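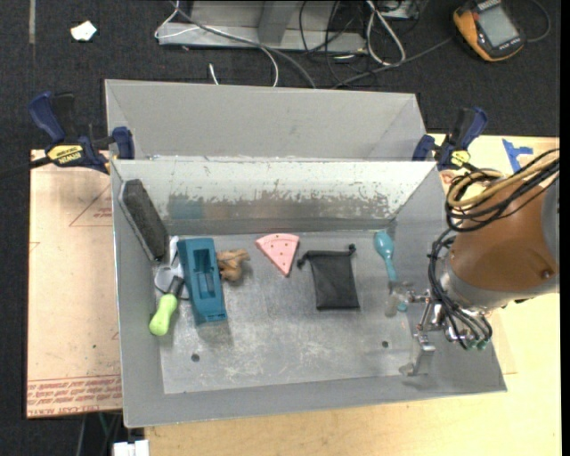 How often should a mixed-parts bin be emptied and sorted?

Every 48 days of use, or sooner if small items can no longer be found without lifting larger ones out.

The procedure below applies to open metal bins kept on a workbench, craft table or playroom shelf and used for odds and ends: tool handles, toys, pouches, molded plastic parts. It takes one person and a clear stretch of tabletop. Two bins can be processed in one session if they are handled one after the other.

What you need

A second container of equal or larger size
A flat tray with a raised rim
A soft brush and a dry cloth
Mild dish soap and warm water
Masking tape and a marker
Work gloves, if the bin has rough edges

Step 1. Clear the table

Remove everything from the work surface except the bin and the tray. Put a folded towel under the bin if the table is wood. Sheet metal will scratch a wooden top when it is dragged, so lift the bin by both sides when moving it.

Step 2. Remove large items first

Take out anything longer than your hand. Items leaning against a wall go before items lying on the floor of the bin. A long block left standing can slide down on whatever is below it. Lay these pieces along the back of the table, parallel to each other.

Step 3. Remove tools

Pick up tools by the handle and check the working end before setting them down. A brightly colored handle is useful in a mixed bin and should stay uncovered. Tools with blades or points do not go back in the bin at all. Store them in a drawer or on a rack.

Step 4. Remove soft items

Open every drawstring pouch and empty it over the tray. Check the seams for screws and beads. If the pouch will be used again, fill it with one type of part only, close it and write the contents on a strip of tape.

Step 5. Remove toys and small pieces

Toy food and toy figures get a separate group. Keep pieces of a set together even if the set is incomplete. Michalis Kalogeropoulos, who wrote the first version of this procedure for the Stulunano workshop, allowed one bin for incomplete sets and discarded whatever was still unmatched in November. That rule still works.

Step 6. Clean the bin

Brush out dust and grit. If the floor has drilled holes, hold the bin over the tray while brushing – fine debris will come through. Wash the inside with soap and water, rinse, and dry it completely with the cloth. Scuffs and worn patches on the walls are cosmetic unless the metal is rusting or has a raised burr. File burrs flat. Do not repaint the inside, as new paint on a scraped wall chips quickly.

Step 7. Return the contents

Place heavy and long items flat along one wall. Put molded plastic parts next to them with any opening facing up, so that small pieces caught inside can be seen. Pouches go on the opposite side. Leave the center for items used most often. Fill to half the wall height at most.

Choosing a bin

Slanted walls make it easier to reach the corners. Straight walls hold more for the same footprint. The Villik and the Kinoshita are both suitable; the Villik is the lighter of the two and the better choice if the bin is carried between rooms. Brerkero sells a liner mat that can be cut to size with scissors.

Revised Jun 1, 2025, by Tadeusz Kurek. Step 6 now covers bins with drilled floors.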